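Re-seating the gripper and checking the wrist camera on our kitchen table cell

Second page in the Tritport bench notes. The first one covers unpacking and bolting down, so if your arm isn't fixed to anything yet, go and do that one first (please!).

I look after a single tabletop arm that spends its days fiddling with dishes and play food. It has a two-fingered gripper with a small camera up near the wrist, and every so often the whole front end works itself a bit loose. It starts as a tiny wobble you only notice if you grab a finger and wiggle it. Then grasps start landing a few millimetres to one side, and then you spend an afternoon blaming the software. I've done that afternoon more than once. Now I do the job below every 400 cycles, or whenever somebody has bumped the gripper into something hard, whichever comes first.

It takes me most of a morning if I'm being careful and have a coffee in the middle of it. You could go faster. I wouldn't the first time.

What you'll need

A set of metric hex keys, the good ones and not the bendy ones that come free with furniture
A small torque driver, if you have one
A tiny bottle of medium-strength threadlocker
Lint-free cloth and a bit of isopropyl
Masking tape and a fine marker
A headlamp, which I resisted for ages and now love
The Velar jog pendant, or whatever you drive your own arm with

We call our controller software Imero, and the menu names below are from that. If yours is something else the order of the steps still holds, you'll just be hunting through different menus.

Step 1. Park the arm somewhere kind

Jog it to a service pose with the gripper out over the table at about chest height and the fingers pointing away from you. Don't do this job with the arm folded up tight. You can't get a hex key in straight, and a hex key that goes in crooked is how you end up with a rounded screw head and a bad mood.

Open the fingers all the way, then stop the program properly from the Imero run screen. After that hit the stop button, and after that switch off the power at the wall. I know it's three things. I do all three.

Step 2. Look before you undo anything

Run a hand along the cable from the wrist back toward the base (power off, remember). You're feeling for flat spots, kinks, and anywhere the jacket has gone shiny from rubbing. Leave a generous loop at the wrist. Every cable I've replaced on this arm had been tied down too neatly by a tidy person, and the tidy person was me.

Now wrap a bit of masking tape over the join between the gripper body and the flange and draw one line straight across it. Slit the tape along the join. When it all goes back together you'll have a mark on each side to line up, and you'll be very glad of it.

Step 3. Take the fingers off and clean them

Undo the finger screws a half turn each, going back and forth between them, until they're all loose. Lay them out on a strip of tape in the order they came out. Some of ours are longer than others, and a long one in a short hole bottoms out and feels tight when it isn't.

Wipe the mating faces on both sides. You'll be surprised at the grey muck. Have a look at the fingertips too, and if one is chipped or worn to a different shape from its mate, swap the pair and not just the one.

Step 4. Back together

One small drop of threadlocker per screw. One! The year I was generous with it, I had to borrow a heat gun to get the thing apart again.

Get all the screws in finger-loose, press the finger firmly against its face, and snug them up in a criss-cross pattern. Then go round again to the torque on your gripper's data sheet. Line up your marks on the masking tape and do the flange screws the same way. Give the fingers another wiggle. There should be nothing at all, no click, no tiny give.

Step 5. Power up and check both views

Stand back, clear your hands, power on, home it, and bring the arm out over the dishes. In Imero open Cameras, then Side by side, and let the pictures settle for a minute before you judge anything.

Table view first, wrist camera second: 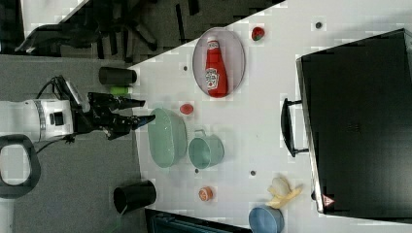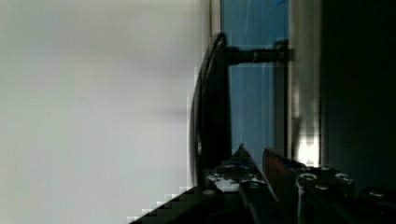
Reading the two views

From the table camera I'm mostly interested in whether the gripper can get at things. Look at how the open fingers line up with whatever is in front of them, in our case the green bowl, and check that the cable still has its loop. If it's been pulled straight, go back and give it more slack before you run anything quick.

The wrist camera is fussier. What I want from it is both pointed fingertips in the picture with the gap between them easy to make out. With the fingers nearly together you get a narrow V, and whatever is behind should show through it. The background can be as soft and blurry as it likes, so don't start twisting the lens to sharpen up a wall or a panel. It's the tips you care about.

Save a still from the wrist camera each time you do this job, always from the same pose. Open the last one next to the new one and flick between them. If the fingertips have hopped sideways, either a finger isn't seated or the camera bracket has moved. I check the finger first because it's quicker.

Step 6. Sort out the camera if it has moved

Slacken the bracket screws just enough that the camera can be nudged with a fingernail. Jog to your saved pose, nudge until the tips sit where they did in the old still, and tighten up while watching the screen. It always creeps a little on the last quarter turn, so aim a hair the other way.

If you can't get it to match, re-run the camera calibration from the Imero tools menu and accept the new position. I fought this for far too long on the old bracket. We use a Ledesma bracket now, with a wider foot, and it stays put a lot better.

Step 7. Run it slowly

Set the speed override right down and do open and close, open and close, while you listen. A gripper that's happy makes the same noise every time. If one stroke sounds scratchier than the others, stop and look for a finger rubbing on its neighbour or a screw head standing proud.

Then try some real picks. I start with a soft toy food item, go on to a mug by the handle, and leave anything tall for last. A full squeeze bottle is a mean test because the weight shifts when it tips, so save it until the easy ones have gone well. I do 80 picks at low speed and watch every one of them, and if I'm happy I bring the speed up in stages over the rest of the day.

Step 8. Write it down

Date, cycle count, which screws were loose, what you replaced. Mine live in a paper notebook that hangs on a string by the bench. The last entry says 367 cycles, right finger loose, left fine, threadlocker renewed, cable okay. It took me half a minute to write, and it's how I spotted that the right finger always goes first on this arm.

A few things that have caught me out

Don't use the strong threadlocker. You will want these screws out again.

If the gripper loses its zero after a power cycle, home it with nothing between the fingers. I once homed it on a toy banana and every grasp was off by a banana.

Clean the camera window with a dry cloth before you try anything wet. Half the time the fuzzy picture is a thumbprint from Step 4.

Move the breakables out of reach before the first slow run after any repair, and put the dishes back once you trust it.

Check the bin beside the table for dropped screws before anyone empties it. I'm still one short from July.

Next page: changing the wrist cable without losing the clip.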